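Notas para la charla, Kavenham, 9 de diciembre de 2023
Escaparates de invierno en tiendas pequeñas

Saludar, agradecer a Cernbridge la sala. Duración: 40 minutos, preguntas al final.

Primer punto: la luz. Bajar los focos antes de comprar más. Contar el caso de la frutería de Lodulia – despacio, es largo.

Segundo punto: el presupuesto. Cambiar el fondo cada 15 días, no todo el escaparate.
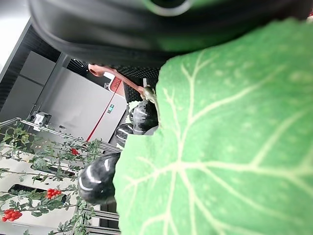

Último punto: el género artificial conviene para las semanas largas, hasta febrero. El brillo de las berenjenas negras se ve mejor junto a una hoja grande y mate. Pausa. Pasar a preguntas.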